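Why Does Bread Dough Rise Slower in Some Kitchens?
Final report, Food and Home Science project. Group: Dwayne Fitzsimmons, Elibariki Shemweta, Tapio Ikonen

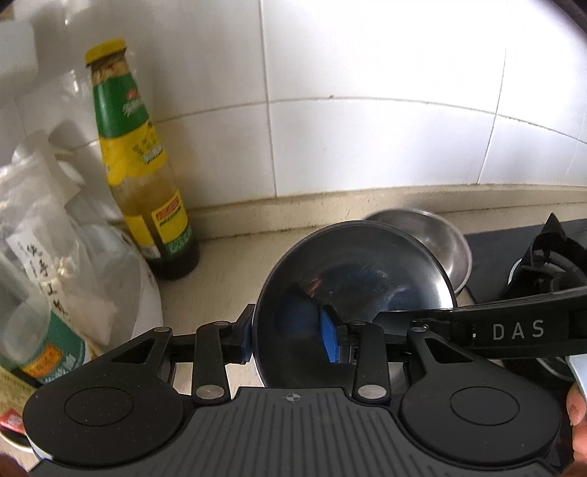 1. Background

Started with an argument in class. Dwayne's grandmother has a bread recipe from 1960, handwritten, and it says "let rise until supper." No time, no temperature. Elibariki said you can't get the same loaf twice from a recipe like that. Dwayne said his grandmother did it every week. So that became the project.

Yeast eats sugar and gives off carbon dioxide. The gas gets stuck in the gluten and the dough puffs up. Warmer dough = faster yeast, up to a point, then it dies. That part is in every textbook. What we wanted to know was how much the ordinary kitchen stuff matters: where you put the dough, what you cover it with, how cold the flour was when you started.

2. Question

Does the place where dough rests change the rise time more than the cover does?

Our guess was yes. Tapio guessed the cover, because his family always uses a damp towel and gets mad if anyone uses plastic.

3. Materials

Plain white flour, all from one bag
Instant yeast, single packets
Salt, sugar, tap water
Straight-sided jars with a strip of tape up the side
Kitchen thermometer
Scale
Plastic wrap, cotton towel, a plate for a lid

We mixed in bowls but did the actual rises in the jars. Dough in a bowl spreads out sideways and you can't really measure it. Found that out on the practice run.

4. Method

One dough per session, split by weight into equal pieces. Each piece pressed flat into a jar, tape marked at the top of the dough. Second mark at double the height. Then wait. Checked every 5 minutes and wrote down the time when the dough touched the upper mark.

Three places: the counter, inside the oven with only the light on, and the floor of the pantry. Three covers in each place. We did the sessions in 2 different kitchens, Dwayne's in Gondcombe and Tapio's in Standow, so we wouldn't just be measuring one weird house.

Water temperature was checked before mixing. Flour was left out overnight, except for one session where it came straight from the freezer on purpose.

5. Results

Place mattered most. Oven with the light on was first every single time, in both kitchens. Counter was second. Pantry floor was last and it wasn't close, in Standow we gave up waiting and let it go overnight.

Cover made a small difference on speed. Plastic wrap was a little ahead of the plate. The towel was slowest but the bigger problem with the towel was the skin. Dough under a dry towel got a crust on top that cracked when it stretched, and then the edges rose past the middle so it was hard to say when it reached the mark. A damp towel fixed the skin but the jar felt cooler, probaly from the water evaporating.

The freezer flour session was the surprise. We used warm water and figured it would even out. It didn't. The dough came out of mixing cold and stayed behind for the whole first rise, even in the oven.

The two kitchens didn't match on the counter. Gondcombe was faster. Dwayne's counter is next to a window that gets afternoon sun, and Tapio's is by the back door. Should of picked a spot away from both.

6. Problems

Somebody opened the oven to check too often in session 3 (Elibariki). Heat got out each time.

Reading the mark is partly opinion. The top of the dough is a dome so do you go by the middle or the edge? We went by the middle but only decided that after the first session, so the first session numbers are not in the comparison.

Lost one jar's data because the tape peeled off when it got damp. Use marker next time.

We didn't bake all of them. Mr. Delacroix asked if the slow loaves tasted different and we only have a real answer for one, the overnight one from Standow. It tasted better. More sour. Not measured, just the three of us eating it.

7. Discussion

Our guess was right for these kitchens. Place beats cover. A recipe that gives one rise time is really giving you the time for the writer's kitchen, so "until supper" maybe isn't that bad, as long as you look at the dough and not the clock. Dwayne wants it noted that his grandmother was correct.

Next we would try less yeast with a longer rise, and put a thermometer in the dough the whole time instead of only at the start.

Turned in 27th July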